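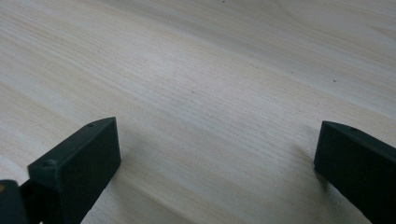

Why does ground cumin lose its smell so fast?

Grinding breaks the seed open, and the oils that carry the smell start to escape into the air. A whole seed keeps most of them for years. Once ground, the same seed is past its best in a few months, sooner if it sits next to the stove.

The people at the Varela spice mill have been explaining this to shoppers for 30 years. Most of them nod, then buy the large bag anyway because it costs less per ounce.
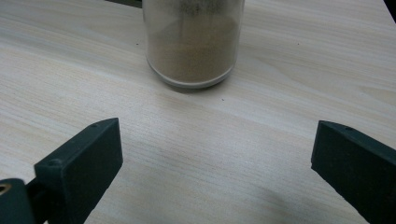
Dalva Portela
Food Editor

November 7, 2022

The mill stands at the end of a paved road behind the bus depot. Lindalva Caldeira took it over from her uncle, who ground corn there and did spices on the side. She dropped the corn in her second year. It took up most of the floor and paid for very little.

Her main machine is a hammer mill bought used, and it can get through 700 pounds in a day. She rarely asks that much of it. Friction heats the seed, and heat drives off the oils, so she runs small loads and stops to let the steel cool down. Cumin goes first in the morning. Chili goes last, and then the whole machine comes apart for cleaning.

"If I did chili first, everyone would be eating hot cinnamon," she says.

Her largest customer is Jokska, a wholesaler that packs for grocery stores. The order is the same every April and has to be ready in one week. Cauã Cordeiro, who buys for the company, would like her to put in a second mill. She has looked at the prices twice and turned him down both times. Electricity went up last winter, and the roof over the loading door needs work before anything else does.

The rest of the business is mail order. The list has 3461 names on it, most of them home cooks who take four or five small packets at a time. Each packet is stamped with the day it was ground. Caldeira started the stamp after a complaint from a restaurant owner, Rogério Lacerda, who had found one of her bags at the back of a shelf and blamed her for the taste. He still orders from her.

At home, the advice is simple. Buy whole seed when you can, and grind what you need for a week or two. A cheap coffee grinder works if you keep it for spices only. Wipe it out with a spoonful of dry rice ground to dust. Keep the lids tight and the containers out of the sun.

To test an old jar, rub a pinch between your fingers and smell it. If you have to try hard, use twice as much in a stew and replace it. Old spice won't hurt you, but it won't do much for dinner either.

Caldeira keeps her own cumin in the seed, in a tin that used to hold crackers, and crushes it with the bottom of a pan.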